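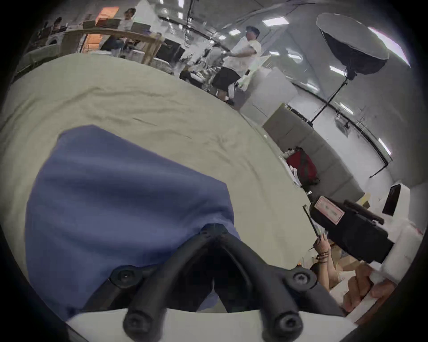
Home Visit Checklist – Helping a Member Choose Health Cover

Members > Adviser Resources > Checklists > Home Visits

Search this site Enter keywords Go

Reviewed Sat 4 February by Radu Avram, Claltgate office

Thanks to everyone who sent comments after the last round. I've kept them in under each item, as they're often more useful than the item itself!

1. Walkway and entry clear, adviser's phone charged, office told of the address.
Comment: Wullberg visits still aren't being logged when you leave. Please ring in, even if you're running late and only going next door for a sandwich.

2. No more than 5 plans on the table at once.
Comment: The old Hatora booklet ran to 154 pages, and I don't blame anyone who picked the first plan in it and went back to the garden.

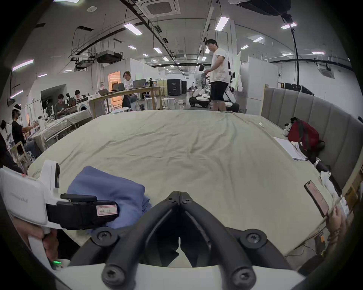 Bed with blue cloth and red backpack

3. Excess explained in dollars, with a worked case.
Comment: Satisfactory. Most of you are using the $800 excess and walking through one hospital stay, and members seem to follow it well – keep going with that.

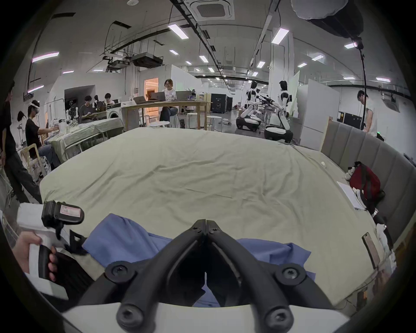 4. Personal papers secured before you leave. Medicare numbers and bank details should never be left lying about, and the member should be the one who puts them away. Ask where they'd like the folder to live and write it on the cover sheet. A bag does nicely, and something as bright as the red backpack by the headboard is easy to find again when the renewal letter arrives. Please don't take originals back to the office, however kindly they're offered.

5. Default plan named out loud.
Comment: Needs work. People tend to stay with whatever they're already on, so they ought to hear what happens if they do nothing at all.

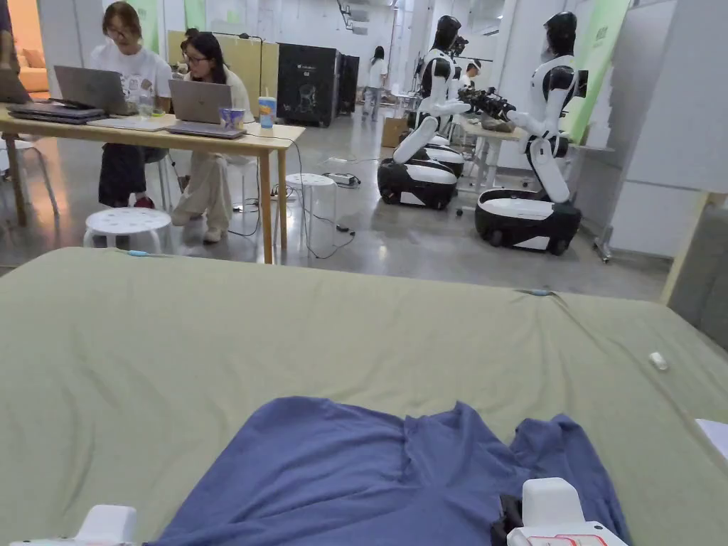
Akpalu advisers have started writing that on the back of their card as well, and I'd love to see the rest of us take it up.

6. Cooling-off period explained, follow-up call booked within 8 days.
Comment: Two visits had no call booked. Both have been fixed.

Signed copies go in the tray by my door.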